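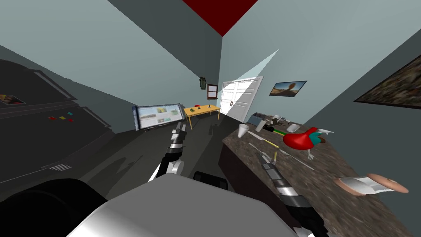
Search the guide Go

Section 4: Your first shift with the Samska kitchen helper
By Rutilio Galindo, Cuevas site, September

Welcome to the fun part! By now Samska is installed and your break room has been mapped, so this section is about sharing a counter with a two-armed coworker. Practice in the simulated kitchen first. Everyone at Cuevas did, and the real thing felt familiar by the second morning.

4.1 Practice run

1. Open Pronent and load the kitchen room. You'll be looking out from the robot's own body, with both arms reaching ahead of you.
2. Find the refrigerator on the left and the long counter on the right. If the room looks steeply tilted, press Level View.
3. Move the right arm slowly until its gripper is just above the counter. Stop there and look at what lies around it. The practice room has a knife and a fork among the utensils, so take your time.
4. Pick up the spoon and set it down again. Then try the white cup near the back edge, a longer reach and a great feeling when you get it.
5. Repeat for 15 minutes, then swap with a teammate.

Note: The left arm holds its last position while you drive the right one. Check both before you change rooms.

CAUTION: Knives stay a job for people on the real counter. Put them away before you press Start.

4.2 What changes on your shift

The closing wipe-down and cup run used to take two of us until 8 p.m. Samska now clears the counter while we restock, and the closing pair picks which tasks to hand over. Nobody's hours were cut at Cuevas. The old dish rota became a training rota, and I love how many people signed up for it!

1. Write the evening's tasks on the shift card.
2. Mark the ones for Samska with an S.
3. Stay within sight of the counter for the first 4 runs.
4. Log any dropped item, even a spoon.

Note: Logs hold around 200 entries. Export yours on Wednesday, before the Undisby update runs.

CAUTION: Keep hands off the counter while either arm is moving. Press Pause first and wait for the tone.

Next: Section 5, Cleaning the grippers

Contact Cuevas support desk | Copyright Undisby | Back to top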